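Spielküche (Zubehör)

Als Spielküchenzubehör werden Nachbildungen von Lebensmitteln sowie kleine oder originalgroße Kochgefäße bezeichnet, die im Rollenspiel verwendet werden. 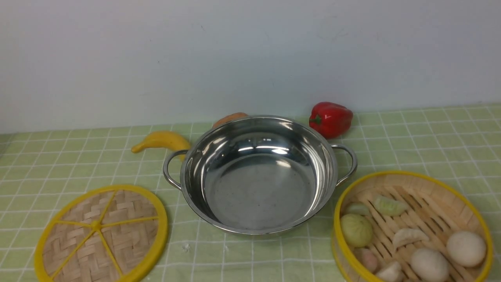
Edelstahltopf mit zwei Griffen, Spielgemüse und Dämpfkorb mit Dim-Sum-Nachbildungen

Gefäße
Üblich sind Töpfe mit zwei seitlichen Griffen, daneben Dämpfkörbe mit Lattenboden und geflochtenem Deckel. Der Lattenboden lässt beim echten Korb den Dampf durch — im Spiel dient er nur als Ablage.

Lebensmittel
Verbreitet sind Banane, Paprika und gefüllte Teigtaschen. Der Hersteller Tedent führt in der Reihe »Wedgate« mehr als 200 Einzelteile, darunter 25 Teigwaren. Die Einteilung nach Garverfahren geht auf Alasdair Leckie zurück.

Siehe auch
Kaufladen, Puppengeschirr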